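How to check a viral heart-warmer before you share it (or pay into it)

By Hendrik Joubert
Updated 18 August 2022

I love a good weepy news story. Lost dogs, long-lost sisters, weddings in hospital car parks, I read every one of them and I usually end up sending them to my mum. So please don't take this as a grump's guide! Checking a story is great fun once you get the hang of it, and most of the ones I look into are perfectly true, sometimes even better than the version going round.

You'll need a phone or laptop, a notepad and half an hour or so. I'll use a story I worked through myself, the one that did the rounds as "the Zesanico bride", about a woman who was said to be raising money for her wedding while her fiancé was very ill.

1. Find the first version

Copy an odd phrase from the story, put it in quotation marks and search for it. You want something clumsy that two writers wouldn't both come up with. With the bride it was "a love the doctors could not measure", and that one line took me straight back to a post on Flurkora, a small local news site. Every bigger site had lifted it from there, typing mistake and all.

Write down the date and time of the earliest copy you can find. Sort your results oldest first if the search tool lets you.
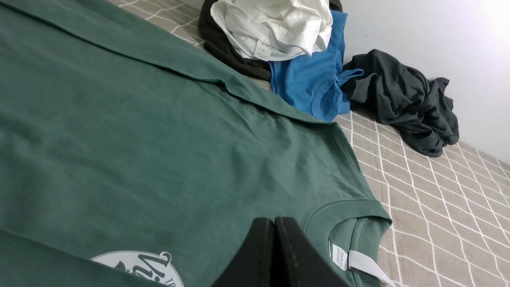 Dark green T-shirt on a diamond-patterned sheet

2. Ask who spoke to whom

Read the first version slowly and underline every sentence that comes from a person the reporter talked to. Then underline, in another colour, everything taken from a social media post. It's amazing how often the second colour wins! In my story there was one quote from the bride, copied from her own page, and not a word from the groom, the hospital or the registrar.

That doesn't make it false. Small newsrooms are stretched and people who are ill often don't want to talk. It does tell you that the whole thing rests on one person's word.

3. Look at the money page

If there's a fundraiser, open it and read the lot, including the updates right at the bottom. The bride's page was on Fliso, which shows when each change was made - a lovely feature if you're nosy like me. Check these:

Who receives the money, by name
What the target was on day one and what it is now
Whether the reason for the appeal has changed
Whether awkward questions in the comments get answered

Her target had started at 4,000 and the page had 2,509 supporters by the time I looked. The name of the person receiving the money was Liepiņa, which matched the story, so that was a tick.

4. Check what can be checked

Some facts leave a trail. Marriages are registered, charities have numbers, and companies have directors you can look up for nothing. Work through your notes and try each one in turn. Ages and places are good too: if someone is 36 in one report and 59 in another, somebody has been careless, and you'll want to know who.

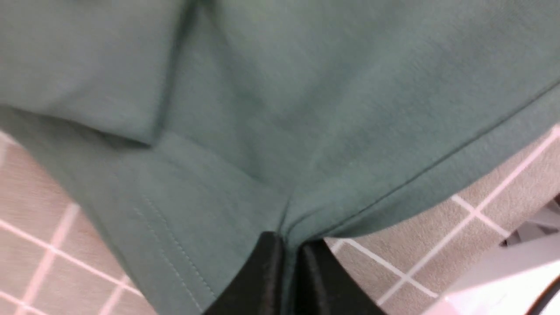 Leave medical details alone, though. You can't check them, you've no right to them, and ringing a ward to ask is a horrible thing to do to busy staff. The same goes for messaging relatives. If a former partner has made claims in public, you can read those with the same two colours from step 2, because an angry ex with one source is still only one source.

5. Ask politely

Write to the reporter. I know it sounds cheeky, but they nearly always reply! Keep it to two or three lines, say which fact you're asking about and don't accuse anybody. Flurkora wrote back to me the same afternoon and said they'd seen the wedding booking themselves, then added a line to the article saying so. I was thrilled.

6. Decide what to do with it

Give the story a rating in your notes. I use "solid", "probably" and "don't know", and I only share the first two. If you want to give money and you're stuck on "don't know", wait a week and look again.

And if you think you've found a real con, report it to the fundraising site and to the police fraud line before you post anything. Save copies of the pages first, with the dates showing, as they can vanish very quickly once people start asking.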